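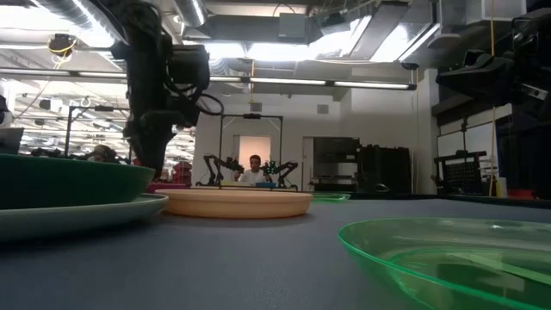
We're looking for people to come and lay tables, stack bowls and put plates away with us

Reading time: 5 minutes

Hello! I'm Nerys Griffiths and I look after the tableware sessions at Jurnadow, where we spend our working days on the very ordinary business of plates and bowls. Where people put them down, how they pile them up, what they do when a wide bowl has to share a table with a couple of flat plates and there isn't quite the space they'd like. We need 20 people to come and do this with us over the next few weeks, and I'd love it if you were one of them.

You don't need any experience. If you've ever cleared up after tea, or stood at a cupboard wondering which pile the odd plate belongs on, you're exactly who I'm after. I've had people ring up worried that they're "not very tidy" and I always say come anyway! A messy stacker tells us just as much as a neat one, and frankly I'm a messy stacker myself (my husband goes round after me).

What you'd be doing

You'll stand or sit at a plain grey table with a mixture of plates and bowls on it. They're all sorts -- dark green, pale mint, a tan one with a raised edge, a see-through lime green bowl that I'm rather fond of -- and they don't match, which is how most of our kitchens are at home, I should think. Mine certainly is.

We then give you a small job to do. It might be laying places for a family meal, or clearing everything to one side so somebody could roll out pastry. It might be making the smallest pile you can that you'd still be happy to carry across a room. Some of the jobs have an obvious answer and some really don't, and you're welcome to grumble about the ones that don't. Please do it out loud, in fact, as we write down what people say while they're working and the grumbles are often the best bit.

Last time round we got a very long and surprisingly heated conversation out of whether a bowl should sit on top of a plate or whether all the bowls should go together. I had no idea people felt so strongly. Kasun Biswas, who runs the sessions alongside me, is firmly a bowls-together man and I've had to ask him to keep it to himself until the end so he doesn't sway anyone.

Each session has 6 short jobs in it, with a proper break in the middle for a cup of tea and a sit down. The whole visit takes 155 minutes including the break and a bit of form filling at the start. I know that's an odd number. We timed it with a few friends and that's what it came out at, so that's what I'm telling you.

Who we'd like to hear from

Anyone aged eighteen or over who can lift a dinner plate comfortably. I'd especially like to hear from:

- people who cook for a big household, or used to
- anyone who has worked in a canteen, a café or a school kitchen
- left-handed people, as we had hardly any last time
- people with a very small kitchen who have had to get clever about it
- people who don't cook at all and only ever wash up

You can sit for the whole thing if standing is tiring. The table height can be changed a little, so tell me when you get in touch and we'll have it set before you arrive. If you've got sore hands or a bad shoulder, give me a ring and we'll talk through the jobs first. I can usually swap one or two over.

If you need peace and quiet to concentrate then do mention it and I'll try to find you one of the calmer times.

What you'll get

There's a shopping voucher for each session you finish, and we'll pay your bus or train fare if you bring the ticket. I'll tell you the voucher amount when you get in touch, as it depends on whether you come once or come back for a second go. Tea, coffee and squash are all there, and biscuits too. Kátia Cavalcanti often brings in a cake and if she does then you've picked a good day.

You can stop whenever you like and you don't have to say why. If you leave early you'll still get your fare.

Notes and names

We write down what you did with the plates and what you said about it, and your name is kept apart from all of that. Lorena Domínguez looks after the paperwork and will happily go through the form with you line by line -- she's very patient, and she'd much prefer you asked than signed something you weren't sure of.

How to find us

We're in the Sornmont building, through the main doors and up one flight (there is a lift, on the left past the post boxes). Mervyn Gosling on the front desk will have your name and will ring up for me. Parking is tight in the mornings and much better after lunch.

Please wear something with sleeves you can push up, and leave big rings or bracelets at home if you don't mind. They catch on the rims.

How to put your name down

Ring the Jurnadow office and ask for Nerys, or leave your name at the front desk with a number I can reach you on. Let me know whether mornings or afternoons suit you, which hand you write with, and how many people you usually wash up for. I ring everybody back myself, normally within 5 days, though it might take me a touch longer if lots of you get in touch at once.

Couples and friends are welcome to come on the same day, but you'll do your jobs separately. We tried it with two people at one table and they just argued!

Last updated: February 16, 2020

This site uses cookies to remember your settings. By carrying on you agree to our use of cookies.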